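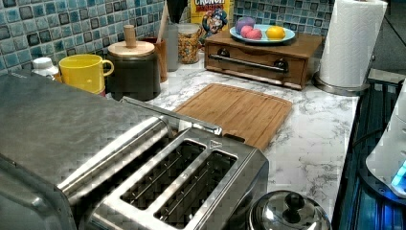
Part 2: Switching your site over to the Tolus page builder

If you followed the first part of this guide, you've got Gondia running on your host and you can log in to the dashboard without it yelling at you about permissions. Great! Now comes the bit I've been looking forward to writing, because I've been using Tolus on my own blog since last July and I'm a bit of a fan.

Tolus is the add-on that swaps the plain old text box for a drag-and-drop builder. Every heading, paragraph, gallery or button becomes its own "strip," and you can shove strips up and down the page, copy them, or save them to use somewhere else. If you've only ever typed into one big box it feels weird for an afternoon (I kept hunting for the toolbar, which now follows your cursor). Stick with it.

Before you start

You'll want Gondia 6 or newer. Look at the bottom left corner of your dashboard, the version number is down there in tiny gray type. If yours is older, go to Tools > Update and do that first, then come back here.

You'll also need an administrator login. An editor login can use Tolus once it's in, but it can't install it, and the menu item simply won't show up. I spent a whole evening looking for that menu on a client site before I figured out which account I was in.

CAUTION: Back up before you do anything below. I mean both halves, the database and the uploads folder. Tolus changes the way your pages are stored, and the only way all the way back is a backup from before the switch.

Installing it

1. In the dashboard, open Add-ons and click Browse.

2. Type Tolus in the search box. You may see a couple of packs with the same word in the name. Those are extra strips for later, so skip them and pick the one just called Tolus.

3. Click Install and leave the tab alone until the gray bar turns green. On my cheap shared hosting this took long enough that I went and checked my email, so don't panic and don't hit refresh.

4. Click Turn On. The page reloads and you get a new item called Builder in the left menu, right under Pages.

5. Open Builder > Settings and find the drop-down labeled Start Mode. Choose Side by Side.

Note: Side by Side keeps both editors around, so each page has a small switch at the top right that says Classic or Builder. The other choice, Builder Only, flips everything in one go. I'd leave that one alone until you've converted a few pages and clicked through them on your phone as well as your computer.

Converting your first page

Pick something boring. Your About page is perfect, your home page is not!

6. Go to Pages, hover over the page you picked, and click Make a Copy. The copy gets the same title with a 2 on the end, and it stays as a draft, so visitors won't see it.

7. Open the copy and flip the switch to Builder. Tolus reads through the old text and chops it into strips. Ordinary paragraphs and headings come through fine in my experience, and so do lists.

8. Scroll the whole way down and look for strips with an orange outline. Orange means Tolus didn't recognize something and has wrapped it up in a Leftover strip. It still works on the live page, you just can't edit it by dragging.

9. For each Leftover strip, click the three dots and try Convert Again. If it stays orange, you can either leave it or rebuild that piece by hand. I usually rebuild tables and leave everything else.

10. Press Preview and compare it with the original in another tab. Spacing is the thing to watch. Older themes tend to add their own gap under headings and Tolus adds one too, so you end up with a big hole in the page. You can fix that under Builder > Spacing by setting Heading Gap to zero.

11. Happy? Click Replace Original. The draft takes over the old page's address, so any links people have saved will keep working.

CAUTION: Replace Original also throws away the old page's comments unless you tick Keep Comments in the pop-up. The box is not ticked by default. I've asked for that to be changed on the Tolus forum, and so have plenty of other people.

Working with themes

I run the Khasawneh theme, and it works nicely with Tolus from the first click, full-width strips and all. Fukau is fine too, except that its sticky header sits on top of the builder toolbar. To get around that, go to Appearance > Header and turn off Sticky While Editing. Your visitors still get the sticky header, you just don't have to fight it while you work.

If you use a theme that hasn't been updated in a while, wide galleries may spill out past the sidebar. Set the gallery strip to Content Width and it should tuck itself back in.

A few settings I always change

Autosave is set to every 2 minutes out of the box. I like it, but on slow hosting the little pause while it saves can drive you nuts, so bump it up to 7 if your typing keeps freezing.

Page History keeps every version you ever saved, and on a busy site that bloats the database pretty fast. I cap mine at about 100 versions per page, under Builder > Settings > History.

Turn off Tips once you've seen them all. They're cute at first, but the one about keyboard shortcuts kept popping up over my Publish button.

If the builder won't load

A blank white page where the builder should be is nearly always a caching add-on. Empty the cache, turn the add-on off, and reload with Shift held down. If the builder shows up, turn the add-on back on and put the Builder pages on its skip list.

If you're still looking at white, try a different browser with no extensions. My ad blocker was hiding the whole strips panel for a week and I blamed Tolus the entire time (sorry, Tolus).

Once you've got a handful of pages switched over, head to Part 3, where I'll show you how to save your own strips and share them between sites.

Last updated 14 May 2025

7 comments
Share this page

Related guides
Part 1: Getting Gondia running on your host
Part 3: Saving and sharing your own strips
Moving a Gondia site to a new domain
Setting up menus in the Khasawneh theme
Fukau header options explained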